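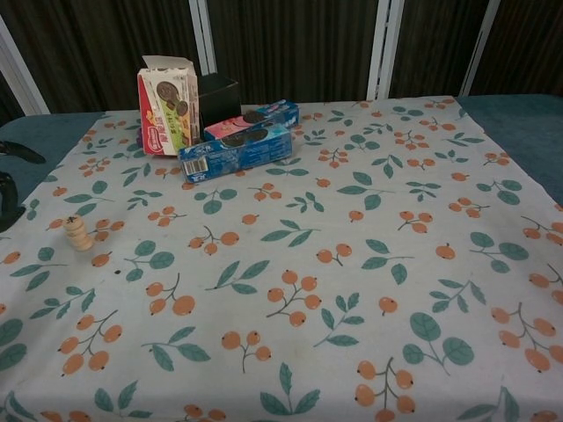 The test table at the Runell workshop in Arnville, with cookie packages and a dark open box on the patterned cloth.

When I asked Laurinda Leitão what is the hardest part of her work, I expected that she would speak about the neural networks. She spoke about a tablecloth.

"The berries are a problem," she told me. "They are round, they are orange, and they repeat. Our first segmentation model found objects everywhere on the cloth. The planner then refused to put anything down, for it believed the whole table was occupied."

Leitão leads perception at Runell, a small company that writes software for household manipulation. Her colleague Dorin Furtună is responsible for the planner, which is called Marero. They sit at neighbouring desks and, as both admit, they disagree often.

Furtună would like to receive from perception one clean answer. Leitão prefers to send him several, each with a probability. "Two packages lying one against the other can be two things or one thing with a strange shape," she explained. "If I decide too early, Dorin grasps in the wrong place. So I give him both hypotheses and he must live with it."

He lives with it by keeping at most 3 hypotheses for each cluster and searching a grasp that is acceptable in all of them. If there is none, the planner asks for another view before it moves the arm. In September this extra view was added as an ordinary action, with its own cost, and Furtună considers it the best change of the year.

"Before, looking was free and we did it all the time, or we forgot it completely," he said. "Now the planner pays for it in the same money as a movement."

The budget for one planning cycle is 200 milliseconds. Every evening the team replays 924 recorded situations against the newest build, and a colour chart shows which grasps have changed. Leitão reads it in the morning with her coffee. An open carton is still difficult, she said, because the flaps bend when touched and the collision model treats them as rigid.

I asked if a plain cloth would not be easier. Furtună laughed, and Leitão answered for him: "My grandmother's table in Gouveia had flowers, fruit and a burn from the iron. I would like that our software works there also."

The next release of Marero will represent flaps as soft surfaces. Furtună has not yet agreed to the date.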